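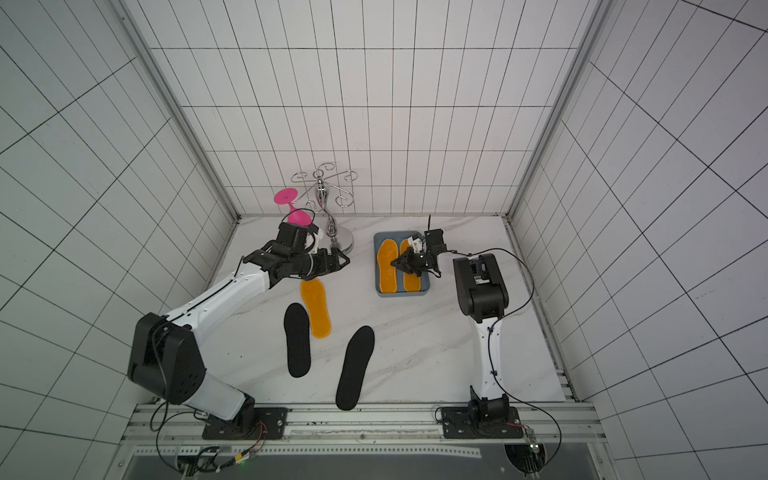

4.3 Cleaning tiled walls and grout

You will need: the Gindby grout brush, a bucket, two cloths and a pH-neutral cleaner. The label on most grout sprays promises results in 3 minutes. We have yet to see it, so allow longer.

1. Sweep up grit before any water goes down.

2. Dilute the cleaner as the bottle says. A stronger mix leaves a film, whatever the shop tells you.

3. Test a low corner and let it dry fully. Wet grout always looks darker, so don't judge it yet.

4. Work along the grout lines with short strokes, starting at the bottom of the wall.

5. Rinse twice and wipe dry.

CAUTION: Never use vinegar, lemon or limescale remover on marble. "Natural" on the label does not make an acid safe for stone. If you can't tell real marble from a printed pattern, treat it as real.

CAUTION: Do not mix bleach with any other cleaner.

Note: Brush heads are sold as good for up to 400 washes. Ours splayed well before that. Replace yours when the bristles bend outwards.

Note: Sealer will not lift old stains. It seals them in. Clean first, then see section 4.4.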